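**Call for participants: people who find MRI scans hard to bear**

Plellov project, Tasturwood
Sunday, January 18, 2026

My name is Nasrin Rahimi and I coordinate a small study about fear during MRI scans. We are looking for adults who had at least one MRI scan and found it difficult. Maybe you asked to stop. Maybe you finished it, but you went home shaking and you do not wish to go again. Maybe you have a letter with an appointment lying in your kitchen and you move it from one place to another. We would like to hear from all these people.

I should say that I belong to the same group. My first scan was of the neck, so my head had to go inside, with a cage over the face. I pressed the rubber ball before the machine even started. The technician was very kind and let me sit up, and I cried from shame, and then we tried again and I pressed the ball again. The third time I came with a tablet from my doctor, and I remember almost nothing except that my feet were cold. I got my pictures. But I thought for a long time after that there must be some way to prepare a person for this before she lies on the table.

## What we want to find out

Last year we sent a questionnaire to former scan patients in Tasturwood and the towns near it, and 943 of them answered. Among these, 196 told us that they had stopped a scan early or had not come to the appointment at all because of fear. Many of them wrote long comments in the box at the end. From these comments we made a short course of preparation, and now we want to try it with real people and see if it helps, and which parts of it are a waste of their time.

The course is not a medical treatment. It does not replace talking to your doctor, and you should not stop or change any medicine for it.

## What you will do

The course takes seven weeks. In this period you will come to us three times, and between the visits you will practice at home.

**First visit.** You talk with me or with my colleague Arash Fallahi about your earlier scan. We ask what was the worst moment, what people said to you and what you would have liked them to say. You can bring a person with you. If you do not like to speak about something, just say "next" and we go to the next question.

**Second visit.** You meet our practice scanner. It is an empty shell with a table that slides in, without a magnet. It makes the real sounds from a loudspeaker, and you decide how loud. You also decide how far the table goes. Some people on their second visit only want to sit on the table with their shoes on, and this is a complete visit for us, we write it down the same way.

**Third visit.** You go once more into the practice scanner, if you want, for as long as you choose. After that we have a second talk and you fill in a last questionnaire.

**At home.** There is a recording for breathing and another one with the scanner sounds, starting very soft. We ask you to listen on most days and to make a short note, one line is enough. If you forget, please do not invent the note later. An empty line is also useful to us.

There is no real scan in this study. If you have a real appointment during the seven weeks, please keep it, and tell us how it went.

## Who can take part

You can apply if you:

- are an adult and can decide for yourself about taking part
- had an MRI scan in the past, finished or not finished
- can read and speak English well enough for a normal conversation (mine is also not perfect, so please do not worry too much)
- can travel to Tasturwood for the visits
- have a telephone or computer that can play a sound recording

You do not need a diagnosis of claustrophobia. Most people who wrote to us never used this word about themselves. They said "I don't like it in there."

We cannot accept you if you have a serious illness of the heart or if you had a panic attack with loss of consciousness in the past year. We are sorry about this. We have no doctor in the building on every day, and we do not want to take the risk. If you are not sure, please call and ask for Manouchehr Abbasi. He is the physician of the project and he prefers ten questions too many to one too few.

People with pacemakers, clips or other metal in the body can use our practice scanner, as it has no magnet. Please still tell us.

## What you get

We pay your travel, by bus, train or your own car, up to the cost of a return ticket from the county border. After the last visit you also receive a gift card as a thank you. If you leave the study earlier, you receive the part for the visits you made. You keep the recordings in both cases.

I cannot promise that you will be less afraid. I would like to, but then I would not need to do a study.

## What happens to your information

Your name is kept on one list, in a locked cabinet, and everything else carries only a code. The talks are recorded with your permission, typed out, and then the recording is deleted. Michalis Drakos, who does the numbers for us, never sees the names. We do not tell your doctor, your employer or your insurance that you are taking part. You can leave at any time without explaining, and you can ask us to delete what we have, until the results are put together in August. After this month it is no longer possible to take one person out.

When the results are ready we send you a summary in plain language. It will be on paper if you ask for paper.

## Where to find us

The project has its rooms on the ground floor of the Cardoso Building in Tasturwood, on the side of the parking lot. The main entrance has steps, the parking lot entrance has none. There is a waiting room with a window that opens, and the door of the practice room stays open during all visits, unless you ask to have it closed. Several people wrote in the questionnaire that a closed door was their first bad moment, long before the machine.

If you use a wheelchair or if you cannot lie flat for long, tell us at the first call and we prepare the table with cushions.

## How to apply

Call the Plellov office and leave your first name and a number, or write a short letter to the Cardoso Building with the same information. Please do not send medical papers. Shahab Moradi will call you back on a weekday, he will explain everything again slowly, and he will ask a few questions about your health. The call is free of any obligation. After it you get the consent form at home, and we ask you to sleep at least one night before you sign it.

Places are given in the order of the calls. If we are full, we keep a waiting list for the next course, which will probably be held in our partner clinic in Pranditz.

If you are the husband, wife, child or friend of a person who is afraid of scans, you are welcome to show this page to them, but please let them call. We had some calls from worried families, and I understand them very well, but we can only speak with the person who would come.

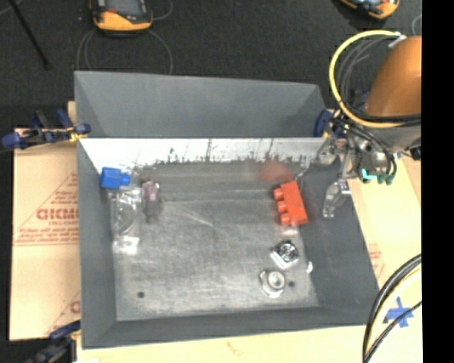 One question comes very often, and it is what the home practice is like on a day when you cannot stand the sounds. On such a day you leave the sounds out and do only the looking exercise. You choose one spot of color in front of you, let your eyes rest there, and breathe out longer than you breathe in. It can be very simple, like a bright blue toy block in the far corner of a gray metal bin, where almost everything near it is gray and your eyes go to the blue without any effort. Then you look for the edge of it, then for the small stud on the side, and then you close your eyes and try to keep the color. In the practice scanner you do the same with your eyes closed from the beginning, if you prefer. People who would like to try this before they decide can ask Shahab on the telephone, and he will go through it with them.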